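Home | Guides | Open Day Kit | Bench Notes | Contact

Setting Up a Tabletop Pick Demonstration for an Open Day

These notes cover the arm table we run at the Cudcombe open day each November. They assume a small arm with a two-finger gripper and a wrist camera, already mounted and already passing its own power-on checks. Mounting is covered in the Fuston bench guide and is not repeated.

Written by Renata Ostrowski, with corrections from Yavuz Oral.

1. Choose the surface

Use a plain matte surface in a mid tone. Brown or taupe works well under hall lighting. Gloss white tabletops wash out on the wrist camera, and the tray edge gets lost against them. If the only table available is glossy, cover it with paper and tape the paper down on all four sides. Check for wobble with the arm moving at full speed, not by hand.

2. Mark the reference lines

Run one long strip of painter's tape across the table behind the tray position. Cross it with a shorter strip toward the left. The crossing is where the operator sets the tray after every reset, so it has to stay visible when the tray is in place. Press the tape flat with a thumb. Torn ends are fine. The tape is a guide for people and the arm does not read it, so a degree or two of slope makes no difference.

Blue tape is preferred. Masking tape disappears on brown.

3. Teach the positions

Teach four: home, above tray, grasp, and drop. Keep "above tray" high enough to clear the rim with an object in the fingers. We saved ours as program 1286 on the Vukow controller. Whatever number you use, write it on the inside of the cabinet door, as the person on shift in the afternoon is rarely the person who taught it.

Approach the grasp straight down. A slanted approach is faster but will catch the rim sooner or later, and then the tray moves and every position after that is wrong.

4. Set speeds

Public hours: 29 percent of maximum. Rehearsal: whatever you like with the barrier closed. Visitors follow the motion better at the lower speed and the operator has time to reach the stop button.

5. Check the wrist view

Put the wrist camera on the visitor monitor and bring the arm down over the tray. You want the object between the fingertips at the bottom of the picture, with the rim and the tape still showing beyond it. 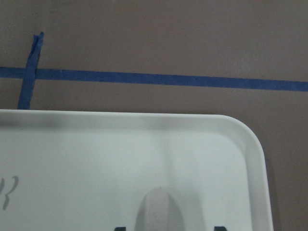
Page last changed: November, by G. Çınar

At this height only the tips of the fingers should show. If you see more of them, the camera bracket has slipped. Loosen both screws, push it back to the stop and tighten again — do not correct it in software.

A white tray with an off-white object is a low-contrast pair. Our detector handles it when the light is even. If yours drops out, change the object first and the threshold last.

6. Run the session

Allow 17 minutes per group, including questions. Run the cycle twice without talking, then once with commentary. Let a visitor place the object for the fourth run, arm at home and drive off.

Comments

Hatice Kahraman: We used a tray with a rounded rim at Sönmez and it crept toward the front of the table all morning. Two dots of putty underneath fixed it.

Canan Karakaya: Is the 29 percent joint speed or tool speed? On our controller they are separate settings.

Yavuz Oral: Joint speed. Tool speed is left at the default.

Canan Karakaya: Thanks. Will try it on the small arm first.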